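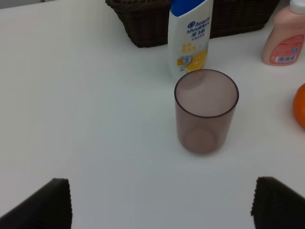
Visit to the Gulby Television Studios, Nemcombe

Members of the Doucet Broadcasting Society toured the Gulby studios in May. The party of 17 was received in the main lobby and shown first to Studio Two, where the music series Dukwood is recorded before an audience of almost 500. 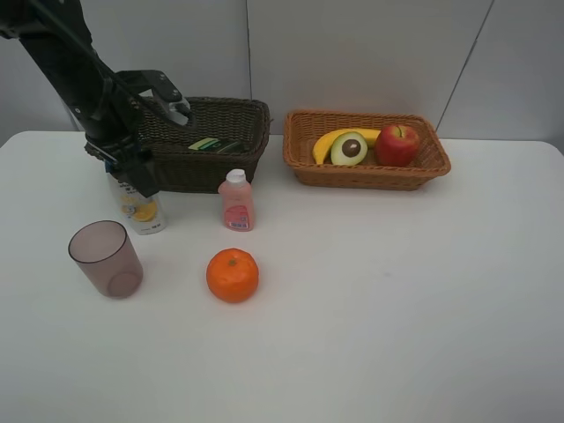 Staff explained how a 49-minute program is cut from a full evening of taping. Members then visited the sound gallery and the costume store. 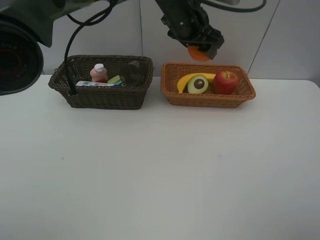

Page last changed: 30th July

The visit closed with a screening of the first Dukwood special. The Society thanks the studio for its welcome. Members wishing to join the next tour should apply to the Society's office in writing.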